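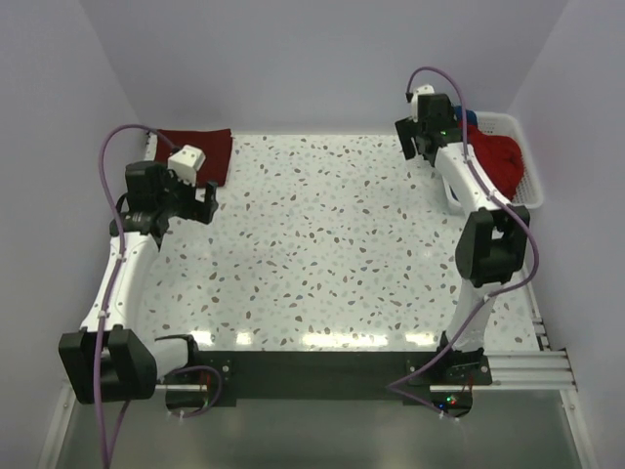
Workshop notebook, January, after tea
Print | E-mail this page

Envelope liners again! I've gone back to paste papers, the old flour and cornflour sort, as the bought patterned sheets were too stiff and kept springing the flap open. Marisa Messina lent me her big comb and I've hardly put it down.

Paste first. I cooked the cornflour with 700 ml of water and let it cool with cling film pressed right onto the top (last time I forgot and spent ages picking skin out of the comb, never again). It was too thick, like cold custard, so I pushed it through the sieve and beat in a splash more water by hand. Much nicer. Corrado says he adds a drop of washing-up liquid to his to help it brush out, and I tried it in half the batch. Couldn't see any difference except for a few bubbles, which left pinholes in the blue.

Colours were the old Narkumwood acrylics, mostly the mustard and the inky blue. Mustard over blue while both are wet goes the colour of a pond. Mustard over DRY blue is gorgeous, though, little slivers showing through wherever the comb goes. I did a whole run of those and got a bit carried away with the wiggles.
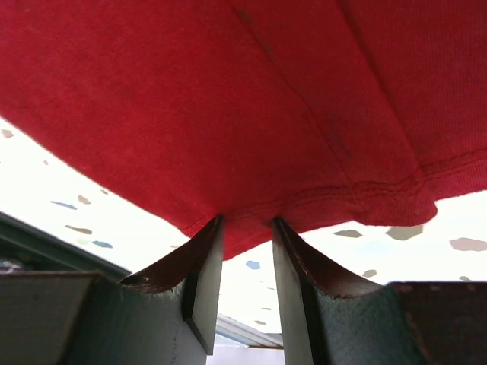
Paper notes, before I forget which was which. The 83 gsm layout paper cockled badly when damp but pressed flat overnight under the dictionaries, and it folds beautifully. The Fidska sheets took the paste without a murmur but crack along the fold, so those are for card fronts only. Kagiso, if you're reading, that's your pile on the bottom shelf, help yourself!

Damp the sheet on both sides, sponge off the puddles, then brush the paste all one way. I had 15 minutes of working time before it dragged, less by the radiator. Two coats of paste is too many. It looks rich when wet and then flakes off on your fingers.

Sticking them in: glue stick along the top edge of the liner only, flap folded down while it's still tacky. I glued the lot all over on the first one and the envelope curled up like a crisp. Also trim the liner a touch narrower than you think, or the gummed edge gets covered and the thing won't seal.

Still to do: try rye flour paste, wash the comb properly (sorry Marisa), cut a new flap template out of something tougher than cereal box.

Shares: 2 | Comments: 3

Thomas Zanetti
Mustard over dry blue, yes please. How long did you leave the blue?

Marisa Messina
Keep the comb till you've done the rye ones. An old toothbrush gets the dried bits out.

Lahcen Abdel Rahman
My liners always cracked at the fold too. Going to try layout paper at the weekend, thank you!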